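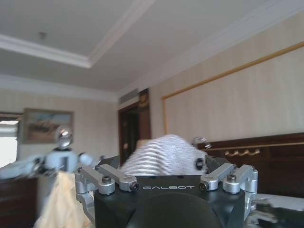
Grey and white striped fabric, with a dark wooden dresser at the side of the room.

Guests who leave clothes behind at the Galang hotel will have longer to claim them under new rules starting in October. Items left in bedrooms will be kept for 30 days, and knitwear and coats will be stored on hangers instead of being folded into bags.

The hotel handed in 945 pieces of unclaimed clothing to the Plillik charity shop last year. Jumpers and cardigans made up the largest share, according to the housekeeping manager, Radoslava Tóth.

"People pack from the wardrobe and forget what they put on the bed," she said. "A white duvet hides more than you would think, mostly socks and pale T-shirts." 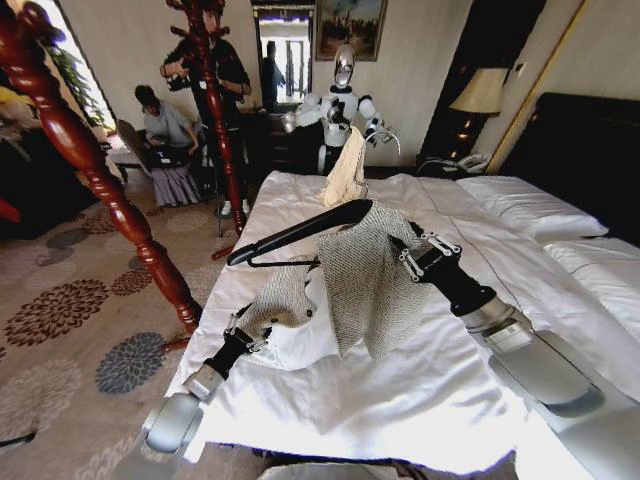
Arnulfo Villca

A grey and off-white knit over a black hanger on one of the white-covered beds.

Under the new rules, each piece will be given a paper tag with the room number and the time it was found. Heavy knits go on the broader hangers, as thin ones leave marks at the shoulders. Anything damp is to be dried before it goes into the store room on the ground floor.

Guests can ring reception between 8am and 6pm to ask about a missing item. Collection is free, and the hotel will post up to 2 items per booking if the guest pays the postage.

Eduard Kollár, who runs the Plillik shop, said it would still take whatever was left after the 30 days. The shop has room for more than 1,000 pieces and is short of winter clothes in larger sizes.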